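What Is Inside a Mattress?

You spend a big part of every day lying on a mattress. Most of the time you never see it, as it is hidden under a sheet. When the sheet comes off for washing, you can have a proper look at it.

A long time ago, most people slept on a sack. The sack was filled with straw, leaves or wool, whatever was easy to find. Straw goes flat after a while, so the sack had to be opened and filled again. In the town of Olleck this job was done every October, after the harvest. Beetles and fleas liked the straw too, and people itched a lot.

Springs

Many mattresses today have metal springs inside. A spring is a piece of wire wound round and round into a coil. Push it down and it pushes back up. When you lie on a bed, your hips and shoulders are heavier than your feet, so the springs under them squash down further.

In some mattresses each spring sits in its own little cloth pocket. Lihua Yao works at the Hikon mattress factory and checks the springs before they are covered. One of the double mattresses made there has 1,052 of them. A bigger one has 1,531. The small one for a child's bed has 700.

Other mattresses have no springs. They are made of foam, and foam is full of tiny bubbles of air. Press your thumb into a washing-up sponge and let go. Foam in a mattress does much the same thing, only more slowly.

The outside

The cover is often quilted. Quilting means sewing layers together with lines of stitches, with something soft in the middle. The stitches stop the soft part from sliding down to one end. Round the side there is a border, a long strip of cloth that joins the top to the bottom. If you run your finger along it you can usually feel the seam. 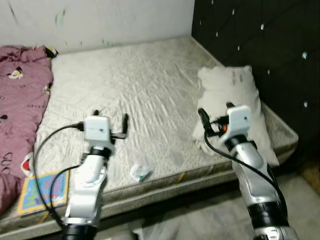 Covers get marks on them over the years. People sweat when they sleep, even in winter, and drinks get spilt. A mattress is much too big for the washing machine, so marks have to be cleaned by hand with a damp cloth and a little soap. Too much water is a bad idea. It sinks into the middle, and the middle takes days to dry.

Dust gets in too. Some of it is tiny flakes of skin, and very small creatures called dust mites eat them. Mites are too small for you to see and they do not bite, but they make some people sneeze. Vacuuming the mattress helps. So does leaving the bed bare for 60 minutes with the window open before the clean sheet goes on.

The other parts of a bed

A pillow fills the gap between your head and the mattress. It may be stuffed with feathers, foam or fluffy fibres. Pillows go lumpy when the filling bunches up, and a good shake spreads it out again.

The headboard is the upright part at the top of the bed. It stops your pillow falling down the back, and it is something to lean on when you read. Some headboards are plain wood or metal. Others are padded, and a padded one may be tufted. To tuft a headboard, you pull the cover in tightly at lots of points and fix each one, often with a button. The cloth puffs up in between, and the folds make diamond shapes. Fengying Jiang, who covers headboards in Jirkden, marks every point with chalk before she starts - if one is in the wrong place, the diamonds come out crooked.

Try it yourself

Next time your bed is being changed, ask if you can press on the bare mattress with one flat hand. Press in the middle, then near the edge. Does one place feel firmer? Put your ear close to it and press again. If there are springs inside, you may hear them creak.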